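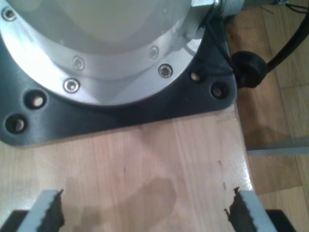

The editor of *Zaller* has cut songs out of films before, but never 4 from the same one. "The director cried at the first," she says. "By the third he was asking if we could lose the hero's mother too."

The film, a remake of the family drama *Makris*, opens in July at 170 minutes, nearly an hour shorter than her first assembly. She worked from 1,427 shots, many of them of the villain getting out of a car.

Did she watch the original? "Twice. Then I hid it from myself."

Her next job is *Ulon*, a science fiction thriller with 2 interval points and no agreed ending. The producers want a robot in it, and she has opinions. "They keep sending me chrome skulls with red eyes," she says. "Give me that and a slow push in. No music." 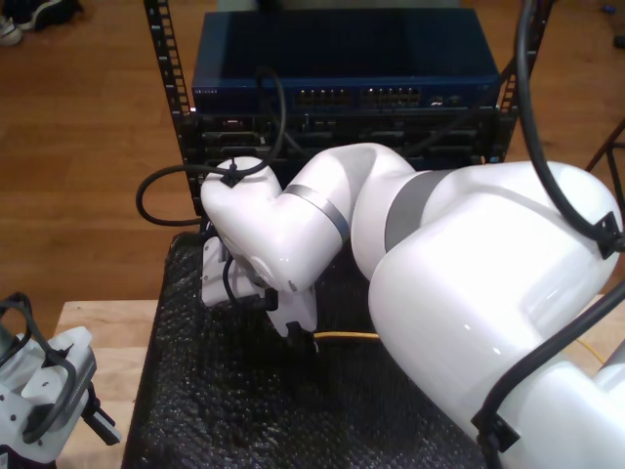

Reviews don't bother her, she claims, before quoting one from memory. It called her work on *Jivar* "brisk to the point of rudeness." She has considered putting it on a mug. As for *Ulon*, she would hold on a single shot and let the audience sit with it. The producers have asked whether it could dance.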